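Science Desk Kids > Machines > Inside the Software

What Does a Robot Really Know?

By Gönül Saraç

We use cookies to remember which articles you have read. OK / Settings

Companies love to say their robots can "see" and "think." Be careful with those words. A robot runs on software, a long list of instructions written by people, and software can be very good at one job and hopeless at the next.

Take a simple part from a car, the black plastic bracket that holds a license plate. You could pick one up while talking to a friend. For a robot, it's a pile of problems. 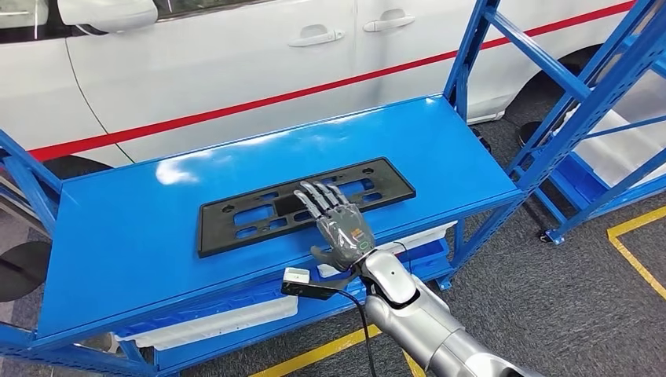 The first problem is called perception. A camera sends the computer a grid of colored dots, and that's all. The software has to guess which dots are bracket and which are shelf. A bracket full of slots makes this harder, as the shelf shows through the holes. Is a blue dot inside a slot part of the bracket? You know the answer. The program has to work it out.

Then comes planning. An arm has many joints, and there are endless ways to bend them. The planner tries to find a path that gets the fingers to the right spot without hitting anything.

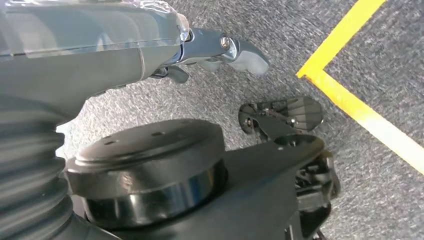
A planner called Coltard may test 500 paths before it picks one. That sounds clever, but most of those paths are silly. It checks them anyway, very fast. Is that thinking? I don't think so.

Last comes control, the part that tells the motors how hard to push. Squeeze too little and the part slips. Squeeze too much and it could crack.

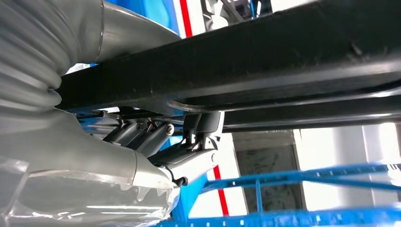
So should you believe the videos?

Vira Stelmakh writes control software at Polholm, and I asked her how often a new program works the first time. "Almost never," she said. One of hers failed 18 times in a row. The video her company put online showed try number 19.
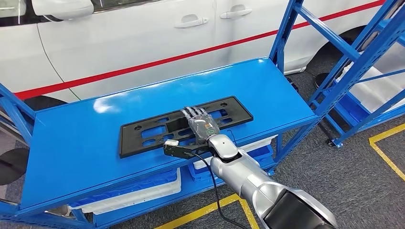

When you watch a robot video, ask what got left out. Did anyone move the part a little and try again? Did they change the lights? Was a person steering? If the video doesn't say, you don't know yet, and neither do I.

3 comments | 800 shares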